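Skuvex Gripper Trials

Last edited in January by Kane Ormsby

The Skuvex gripper trials are a set of bench comparisons between two-finger grippers, run at the Wullville robotics workshop on a two-arm setup.

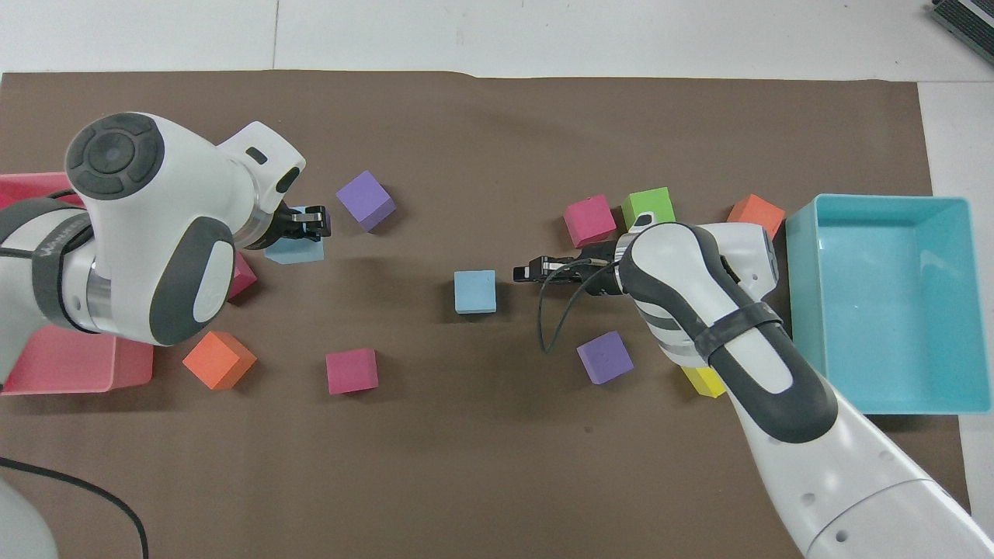 The trials were set up to test a claim made by Skuvex in its sales material: that its newer finger design handles soft objects better than the older one at the same closing speed. The claim has been widely repeated by resellers. The evidence for it is thinner than the repetition suggests.

Task

The standard task is sorting foam cubes into plastic trays. Foam was picked early on and has been criticized ever since. It squashes under the fingers, so a grip that is badly off center can still hold, and a gripper that would fail on a glass jar can score well. Supporters of the test reply that foam is cheap and does not break the fingers. Both points are true, but only one of them has to do with measuring grip.

Each run allows 27 seconds per pick. A cube that is dropped and picked up again inside that time counts as a success -- a rule that favors whichever gripper recovers fastest, even if it drops more.

Results

The workshop logged 1560 picks with the older fingers and 3000 with the newer ones. The uneven split was never explained in the write-up. The newer fingers came out 2 percentage points ahead, and Skuvex resellers have quoted that figure without the pick counts beside it.

The operators also changed partway through the second batch. Urbonaitė, who reviewed the logs, argued that practice alone could produce a gap of that size, and asked for a rerun with the order of the fingers mixed. No rerun has been published.

Controller question

A separate dispute concerns the Rilano controller used for both batches. Its force limit was left at the factory setting, which may have hidden real differences between the two designs. Later users who lowered the limit reported more slips with both sets of fingers, but they kept no common records and their reports are hard to compare.

Camera placement was changed once as well. The write-up calls the effect "minor" and gives no number.

Related articles
Rilano controller
Parallel-jaw gripper
Soft object handling
Wullville robotics workshop

Contact the editors | Copyright Wullville Reference | Back to top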